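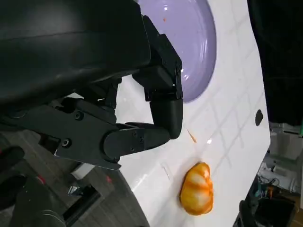
The Vatell gripper over the table, with the purple bowl and the squash.

Vatell's small robotics group has shared the results of its long-running tidying study, and very cheerful reading they make! The idea, which the team calls Nomska, is to let the arm have a second go at anything it fumbles, using only what the camera at its wrist can see, with no person stepping in to nudge things back into place. Over the winter the arm made 1807 attempts at putting toy food and other oddments into a bowl, and 1398 of them ended with the item where it belonged, a good deal better than the group had dared hope when it started out with 16 objects and a rather wobbly table.

Rounded, shiny things are still the hardest (they do love to roll), and thin pieces lying flat come a close second. The next round of trials, with eight new objects, begins in December at the Soseck workshop, and visitors are welcome to drop in on Wednesday afternoons.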